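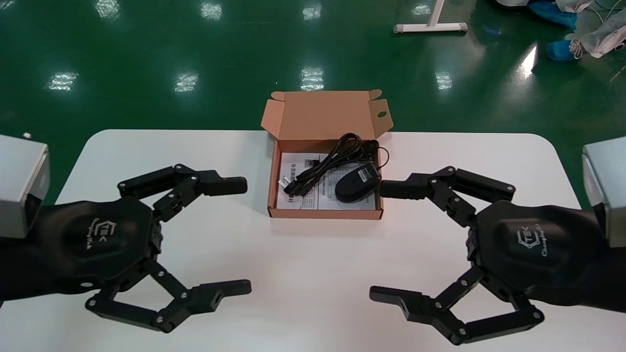
Chapter 2
Frozen Ceasefires and Outside Guarantors

2.1 Scope of the chapter

A ceasefire line is frozen when the fighting has stopped, no settlement has been signed and neither side treats the line as a border. The previous chapter dealt with how such lines are drawn. This one deals with the states that undertake to guard them.

A guarantor is a third state that accepts a written duty to respond if the line is broken. The duty may be military, financial or purely diplomatic. It differs from mediation, which ends when the parties sign, and from alliance, which binds the outside state to one side only.

Min-kyu Kang separates guarantors by the cost of leaving. Where troops are stationed on the line, leaving is slow and visible. Where the duty consists of a promise to consult, a guarantor can let it lapse without any announcement. Nørgaard objects that the cost of leaving changes over time and should be measured at each renewal of the mandate. Both positions are used below. 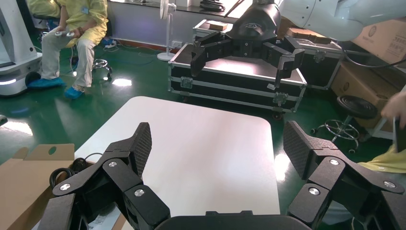
2.2 The Rernus Protocol

The main case is the Rernus Protocol, under which the two parties accepted a single guarantor, Nellora, and a monitoring force of 1,046. Three features of the text matter here.

The mandate ran for 16 months and could be renewed only with the consent of both parties. Either party could ask for consultations, to be held within 90 days. The text did not say what would follow if the consultations failed.

The last point was left open at the drafting stage in Zornulthorpe. Nellora wished to avoid any automatic duty to use force, and the weaker party accepted the gap in return for a longer first mandate.
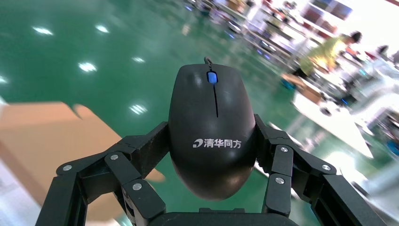 The effect was to move bargaining from the line itself to the renewal date. Each December the stronger party raised its demands, and the guarantor, whose own relations with that party had become more valuable, put pressure on the weaker one to meet them. Section 2.3 sets out this pattern as a simple model with two players and a guarantor whose preferences may shift between rounds.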